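Jilturo (software)

Jilturo is a task planning and control package for two-armed robots with multi-fingered hands. It takes a goal written as a short list of object relations, such as a bowl being inside a drawer, and produces joint commands for both arms. The package was written by Ville Saarela and Kaisu Kuusisto at the Virkby laboratory and is used mainly in simulation. The first public version was released on 02/10/2019.

Background

Work on the package began as a replacement for Londar, an older motion scripting tool used at Virkby. Londar stored each task as a fixed sequence of hand poses. A script had to be edited by hand whenever a piece of furniture was moved, and it had no way to express that one arm should wait for the other. Saarela wrote the first version of the planner as an extension to Londar. Kuusisto later moved it into a separate program with its own scene format, and the Londar script reader was dropped in April of the following year.

Architecture

The software is divided into a scene model, a task planner, a motion planner and a controller. These run as separate processes and exchange messages through shared memory.

The scene model keeps the pose of every object together with a list of its joints. A drawer is stored as a sliding joint with a lower and an upper limit, and its handle is stored as a grasp region attached to the moving part. Small tableware is stored as a rigid body with grasp regions along the rim.

The task planner searches over symbolic actions. The standard library holds 11 of them, including reach, grasp, pull, push, lift, place and release. Each action lists the conditions that must hold before it starts and the changes expected when it ends. Actions may be assigned to either arm, and the planner will run two at the same time if their swept volumes do not overlap.

The motion planner turns each action into a path. It uses a sampling search in joint space followed by a smoothing pass. If no path is found after 40 attempts, the action is returned to the task planner as infeasible and a different grasp region or arm is tried.

The controller tracks the path and sets the stiffness of the finger joints. During a pull, stiffness is lowered along the direction of the drawer slide — a small error in the estimated axis would otherwise load the wrist.

Test scenes

Jilturo is distributed with 52 test scenes. Most are tabletop layouts in a plain room with even lighting, which keeps rendering cost low and makes segmentation errors easy to trace. The storage group combines a piece of furniture with one or more loose objects. Scene files set the starting pose of each arm separately, and object positions can be shifted by a random offset before a run.
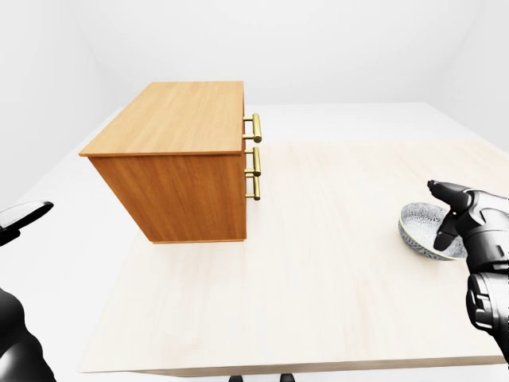
Rendered view of a tabletop storage scene, with a wooden cabinet fitted with brass bar handles and the robot's right hand beside a patterned bowl.

Limitations

The planner assumes that all joints in the scene are known in advance. Drawers that stick or close by themselves are not modeled. Replanning after a dropped object can take up to 59 seconds in the larger scenes, and the arms hold position during this time. Contact between the fingers and thin rims is sensitive to the simulation time step.

Related software

Ruotsalainen, a viewer for Jilturo log files, plots joint torque against the active symbolic action. It reads the same scene format and is maintained by Kuusisto.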